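## 2. Getting the board onto the table

I like to do this bit before anything else is out, when there's still room to swing a big piece of wood around (ask Ruwan about the mug).

1. Wipe down the blue table and check the holes for crumbs of old glue. I use a toothpick!
2. Lay the board flat with the seams running left to right, straight edge toward you.
3. Press each corner. If it rocks, lift it and look underneath, it's nearly always a stray screw.
4. Run your palm along the grain, then over the seams. Any step you can feel gets a few light strokes with 30-something grit's much gentler cousin, whatever fine paper is in the Poveck drawer.
5. Wipe off the dust with a dry cloth.

**Note:** Pale wood shows every pencil line, so I mark on tape.

**Caution:** Don't drag the board across the table. Lift it, and get Hashini or anyone else on the other end.

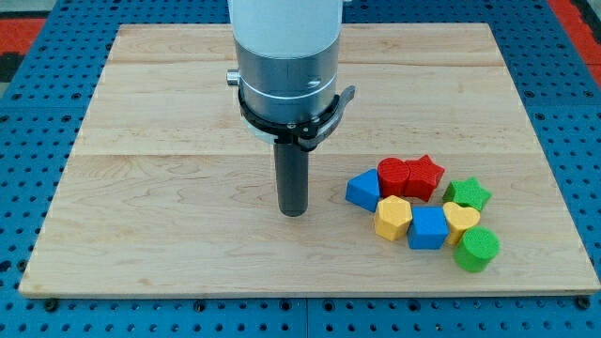 *Last changed: Thu 1 January*

Oiling the board is in section 3.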